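About Koltia

Hi, I'm Inès Poulain, and I started Koltia because I wanted robot arms to be useful in ordinary kitchens. There are four of us now, plus a simulator named Hirka that runs pretty much day and night. We build practice kitchens on a computer, teach an arm to do chores in them, and then invite people over to watch!

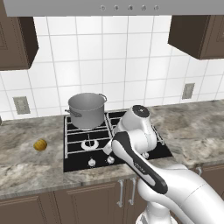 Our open day is in March, and it's my favorite day of the year. Last time 120 people came through, in groups of 36 at most (we ran out of chairs anyway). We put Hirka up on the big screen and let visitors pick the chore. Everybody wants to see the stove. The stock pot on the back burner gets the most questions, especially from people who cook - they want to know how an arm plans to deal with two loop handles. A lot of our work goes into exactly that kind of thing, so I can talk about it for far too long.
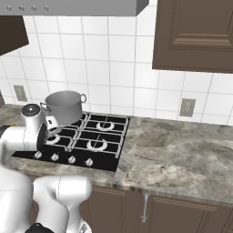

The arm at the pot in our simulated kitchen.

Bako is our teaching side. It's a two-hour session where school groups change something in the kitchen, like where the pot starts out, and run the chore again. Kids are great at this, and they're a lot less polite than our customers when a run goes badly. We write down everything they try.
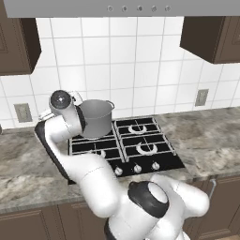
Tolia is the newer project, and it's where we share our kitchens with other small teams so they don't have to start from a blank room like we did. If you'd like to use one, or bring a class, or just come see us in March, drop me a line. I read all the mail myself - usually before 9 in the morning, with coffee.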